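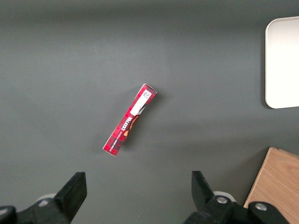
The Ganora Completion Binder

7 min read

I've been selling stationery to law firms for longer than I care to admit, and the thing I get asked for most is still a decent closing binder. By that I mean something to hold the whole set of papers once a property deal is done: the contract, the transfer, the searches, the lender's bits and pieces, and the side letter everybody forgets until the tenant rings up two years later. We tried a lot of them before we settled on the Ganora, and I'm happy to say it's the one I use for my own paperwork too (my lease is in one, and so is the row about the service charge).

What you get

One hard-backed binder, A4 with room to spare, so that your tabbed dividers don't poke out past the cover and go furry at the ends. Inside there's a four-post fixing, a set of 121 numbered tabs, an index sheet you can type into or fill in by hand, and 3 fold-out pockets for plans. The pockets are the bit I'd pay for on their own! If you've ever tried to file a big coloured title plan by folding it in eight and punching a hole through the boundary, you'll know exactly why.

The spine takes a slip-in label. We can print these for you if you send the matter name and your file reference, or you can do them on an ordinary office printer with the template we email over.

Getting your index in order

I'm not a solicitor, so please don't take this as advice on what belongs in your bundle, but I've watched enough people build these to have opinions. Start with the index and put the paper in afterwards. Group by who the document is for: buyer, seller, lender, tenant. Leave a few tabs empty at the end of each group, because something always turns up late — usually the insurance, in my experience.

The team at Babalola, who act for small developers, run theirs slightly differently. They file by stage, so everything up to exchange goes in the front and everything after it goes behind a coloured card. They bought their first 7 binders as a trial and have been reordering ever since, and I've pinched their coloured card idea for the standard pack.
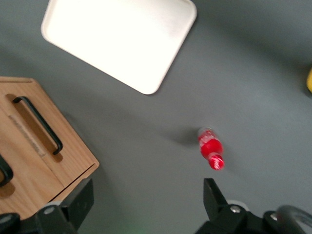
If your deals are on the large side, have a look at the double-depth version. It has the same cover and the same tabs but longer posts, and it'll swallow a full set of leases for a parade of shops without the lid springing up. It does get heavy, mind. I wouldn't put one on a high shelf and I wouldn't post one in a padded bag either.

Originals and copies

Please don't punch your originals. I know, I know, you wouldn't, but I've seen it done to a deed. Every binder comes with clear punched sleeves for anything with a wet signature or a seal on it, and you can order extra sleeves in packs. They're open along the top and have a small flap, so things don't slither out when the binder's tipped up.

For the client's copy, a lot of firms now send a scanned set and keep the one paper binder in the strongroom. That works perfectly well with the Ganora. The numbers on the tabs are big enough to scan along with the page, so your electronic copy and your paper one carry the same references.

Colours and finish

Navy, bottle green, burgundy and black. The cloth is the same on all four, and the corners are capped. Foil blocking of the firm's name on the front is extra and adds a few days. We'll send you a proof first, and do check the ampersand, as I've had firms quarrel with themselves over whether they've got one.

Zuvberg had theirs done in burgundy with silver lettering and I thought it would look like a wine list. I was wrong, it looks lovely.

Ordering and delivery

Singles are fine, there's no minimum. We've sent out 1,574 of these so far, and plenty of those went one at a time to people who had a completion looming and nothing to put it in. Plain binders leave us the next working day. Blocked ones take longer, and in December longer still, so if you want a batch for year-end completions then get the order in early — the foil people shut for the holidays and I can't budge them.

Returns are simple enough. If it's plain and you haven't filled it, send it back. If it's got your name on it in gold, I'm afraid it's yours.

Related items
Ganora double-depth binder
Grivska deed sleeves, punched
Spare numbered tabs and index sheets
Grivska plan pockets, fold-out
Slip-in spine labels

Contact us | © 2022 | Back to top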